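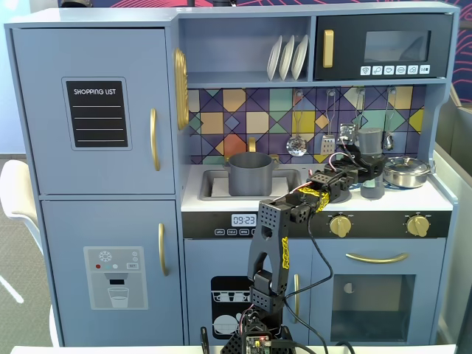
The coach for the Tusirska housing fair leaves at 8 and gets there at half past nine, which gives you thirty minutes in a car park with a coffee van before anyone will scan your ticket. I went on the Friday, trade day, when the crowds are thinner and the free pens better.

Tusirska used to be a sugar works. It is now three halls joined by a corridor with a carpet so new that everyone arrives in Hall 2 slightly electrified. Hall 1 was windows. I like windows, but there is a limit, and I reached it beside a man opening and closing the same sash for an audience of his colleagues.

Workix had the biggest stand, a whole flat of 416 square feet with walls you could walk round the back of. The bed folds into the sofa, the sofa folds into the wall, and the brochure doesn't say where you go while this is happening. Kinyua, next door, sells cork flooring and had wisely put out chairs. I stayed for two talks on underlay. 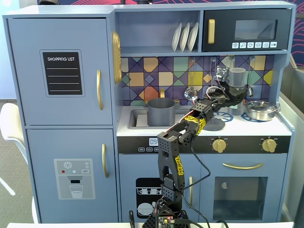 Storage was the theme of the year, according to the banners, and Sekon's talk in Hall 3 promised us a kitchen in which everything has its place. I have heard this promise before, usually just ahead of buying a corner carousel. The speaker's ideal home had no visible kettle. My own views on the matter are closer to those of the pale blue toy kitchen, where the plates stand up in an open rack and the shopping list on the fridge has nothing written on it. It also has a water dispenser that is a sticker, so there will never be a filter to change. Sekon's starts at 2411 before fitting, and the taps are extra.

Lunch was a cheese roll eaten standing up, at a fair with some 4 halls' worth of seating ideas if you count the marquee. The queue for the lavatories passed a display of luxury lavatories, all roped off.

Coach home at five. I have a bag of cork samples and an invitation to next year's.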